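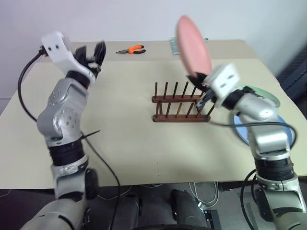

Notes on keeping a dish rack

Readers of these pages will be aware that the kitchen at Primholm has been undergoing a gradual reorganisation since June. The present entry concerns the drying of plates, a subject on which I have received more correspondence than I had expected after my short remarks on tea towels.

For many years the household relied upon a wire drainer of the folding kind. It served adequately until the coating began to fail at the corners, after which it left small brown marks on anything pale. A wooden rack with upright pegs has now taken its place. The wood is a dark reddish brown, and the pegs stand in two rows, one on an upper rail and one on the base, so that each plate is held at two heights and does not lean upon its neighbour.

Some points of use may be of interest. Plates should be lowered from above and settled gently between the pegs. Pushing them in from the front tends to shift the whole rack along the table, particularly when it is lightly loaded. I begin at one end and work inwards. Large dinner plates are best given a spare gap on either side. Bowls are not suited to this design at all, and ours continue to be dried by hand.

Khôi Thái has written to ask whether the wood requires oiling. I apply a food-safe oil every 6 weeks and leave the rack to stand overnight. A cloth is laid beneath it whenever wet crockery is to be placed there, as it has no tray of its own. Should a peg work loose, it may be drawn out with pliers, wrapped with a single turn of thin paper and glued back into position. This has been necessary once.

With regard to cost, the rack was bought second-hand from Phan for 40 pounds, a sum which Diệp Khổng considered excessive and said so at the time. She has since asked to be told if another should appear in the shop.

The pink plates have also been the subject of enquiry. They came to us from my aunt and carry no maker's name that I have been able to find. They are in daily use - I see little purpose in keeping crockery in a cupboard for visitors - and I should be glad to hear from any reader who has pieces of a similar colour to spare, dinner size preferred.

The next entry will deal with the cutlery drawer, the dividers for which have been ordered but have not yet arrived.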